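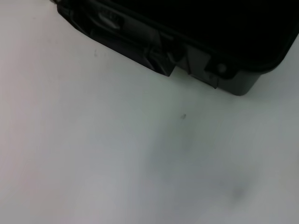 Heino Eglītis: do you mean the hard plastic sort with proper catches? Mine cracked in February and I've been carrying everything about in a tote bag since.

2 min read

Yes Heino, the hard plastic sort! Go on, retire the tote bag. I've been meaning to post about cases for ages, so have a little thread.

I went for a big dark one in the end - the soft bags always sagged and I could never find anything in them. It lives on the table until I decide what goes inside (I've changed my mind 2 times already).

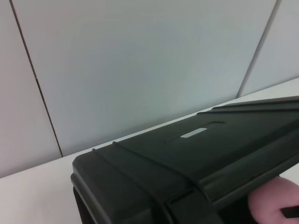
Lid shut, little plate in its slot.

Austra Adomaitis asked what I paid. It was 12 quid from a house clearance over in Flanagan, and I'd have gone higher. Please don't tell the man who sold it to me.

Cleaning was just warm water, a drop of washing-up liquid and an old toothbrush for the seams. Don't use anything gritty, it leaves the plastic looking chalky.
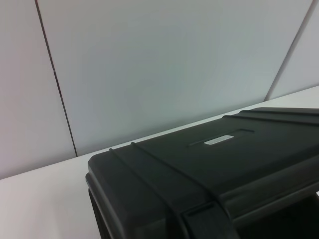 Labelling is where I always come unstuck. I've tried masking tape, parcel tags, even nail varnish once (never again). What I like on this one is the shallow recess in the lid between the two ribs - the white label sits down inside it, so I'm hoping it won't get scuffed when I stack things on top.

Foam next, if I can find a decent offcut. Indrek Vaher, have you still got that roll?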